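Learning When to Let Go: Release Timing in a Two-Armed Household Robot
Student project report, Sowerby Building, November 26, 2024

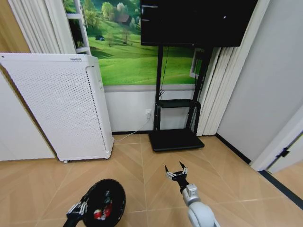 Our project began with a rather small question that grew on us as the term went by: when a robot is carrying something across a room and has to put it down, how does it decide that the moment has come to open its fingers? Most of the reading we did in the first weeks was about picking things up, and there is a great deal of it, all very interesting, but the putting down is usually dealt with in a line or two. We wanted to give it a whole project. The work was done in the furnished room we call Cluvholm, and anyone who has only seen robots at a bare bench may be surprised by how much there is in it. The air purifier with its grid of little round holes, the television on its black stand and the hillside mural behind them both all reach the head camera together, and the policy has to learn that none of these matters while the left gripper is holding a round black object and the right one is open. The floor tiles gave us more to think about than we expected, as their chevron pattern has thin lines running in all directions and we worried (for most of a fortnight, I am afraid) that the network would treat them as edges of things.

How we collected the examples

We used teleoperation, with one of us guiding both arms and another keeping notes. The recording software is called Jultia and was written by an earlier year group, who left it in very good order, and we are grateful to them for it. We recorded 59 demonstrations in all. Thirteen of these were put aside, mostly from our first two afternoons when we were still clumsy and tended to let go too high, and that left 46 for training. Each one starts with an object already in a gripper and ends a moment after it has been set down and the arm has drawn back.

We marked the release by hand in every recording. This was slow work, and I would tell anyone starting a similar project to agree beforehand on what counts as "released". Two of us had been marking the first movement of the fingers and the third had been marking the point where the object was quite free of them, so we had to go back and do a good part of it again.

The two methods

The first method, our baseline, opens the gripper when the hand comes within a fixed height of the surface. It is simple and quick to set up, and we were fonder of it than we thought we would be.

The second method, which we named Primness because it is so particular about when it lets go, looks at the head camera picture together with the positions of the joints and gives a score between nought and one for how ready it is to release. The gripper opens once the score has stayed high for several readings in a row. Our first version acted on a single high reading, and it dropped things - sometimes from a height that made us all wince.

Results

We gave each method 40 trials, 20 with the left arm and 20 with the right. A trial counted as a success if the object was set down without falling over or rolling away. The baseline managed 23 and Primness managed 31, which pleased us very much, though we know that 40 trials is a modest number and we would not want to lean on it too hard.

The difference was mostly in the rounded objects. With flat-bottomed things there was hardly anything to choose between the methods, and twice the baseline did a neater job. Of the nine failures with Primness, six were cases where it waited too long and pressed the object against the surface before opening. We think this comes from our own demonstrations, where we had all grown cautious after those early drops.

We also tried hiding the upper part of the camera picture, to see whether the wall and the mural were having any effect. The release times hardly changed. Hiding the part around the grippers made the scores wander up and down with no sense to them at all, and we took some comfort from that.

What we would still like to do

The grippers give us a reading of how hard the fingers are closed, and we recorded it every time without ever using it. Adding it to the inputs is the first job for January, when we have the room again, and we hope it will help with the pressing. We should also like to try a room with a plain floor, so that we can settle the matter of the tiles properly. The marked recordings and our notes on the marking are stored with the Jultia files, and next year's group is very welcome to them.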